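Open afternoon at Vaher: three sets of fingers and a fruit bowl

The invitation promised "a hands-on comparison of end effectors in a relaxed setting", and I had cleared a day for it on the strength of the word relaxed. The train was late, the taxi driver took me to the other Vaher, who do garage doors, and I arrived at reception with my badge spelled wrong and the coffee already being cleared away.

Birutė Mockus runs the gripper bench and gave the tour. She talks fast and doesn't care for slides, so we had two of them and then went through to the workshop. The plan was to try fingers from Mevik and from Zirard, plus a set Vaher cuts for itself, all on the same arms and all with the same controller from Iltska. Anyone who has sat through a comparison where each gripper turns up with its own arm, its own software and its own salesman will see why I perked up.

We started with the small stuff. The Mevik fingers are stiff and quick and opened to 8 centimetres, as advertised. The Zirard pair are softer at the tip and cost 347 euros a set, a price somebody must have enjoyed choosing. I had a go at driving with each of them. The controller has a handle you squeeze, and for the first few minutes I squeezed it like a man hanging on to a bus strap. Birutė suggested, kindly, that I try breathing.

After that we moved to the fruit. 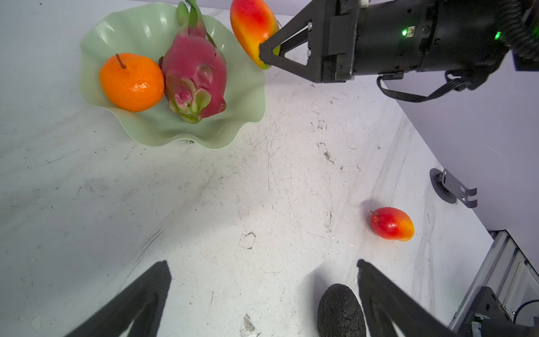
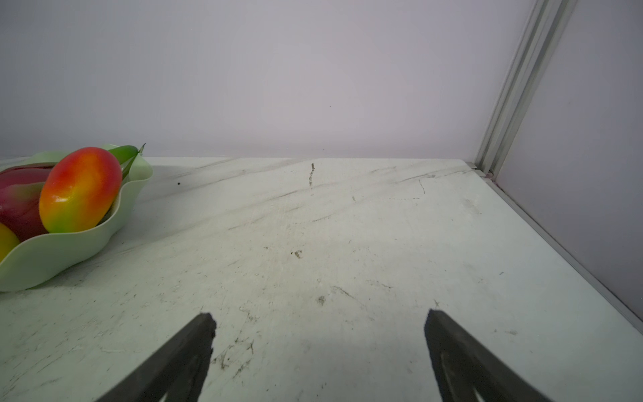

Fruit is a better test of a finger than the usual blocks, in my view, and I'd have come for this part alone. A block gives you flat sides and forgives a crooked approach. A mango is smooth and slopes away wherever you touch it, and the bowl makes life harder still, with that wavy rim going up and down so that no two ways in are at the same height. I came in too low twice and had to back out. The view from the wrist helps with this, up to a point: you get both fingers large and clear at the bottom of the picture, and you can judge the gap well enough, but depth is largely a matter of faith. The dragon fruit, with all those green-tipped leaves curling off its skin, was the one I kept putting off.

For what my opinion is worth, I got on best with the house fingers. The Zirard tips felt kinder but seemed to arrive a moment after I'd asked for them. Birutė thinks that is a setting in the controller and nothing to do with the fingers, and she may well be right – she has had the Iltska box since March and I had it for a quarter of an hour. She did admit that its manual runs to 300 pages and that the page on grip force is wrong.

Lunch was sandwiches. There was no fruit.

Vaher will lend a set of fingers for a fortnight against a deposit of 400 euros, bring your own bolts. I've put our name down for the house pair and asked for the controller settings in writing.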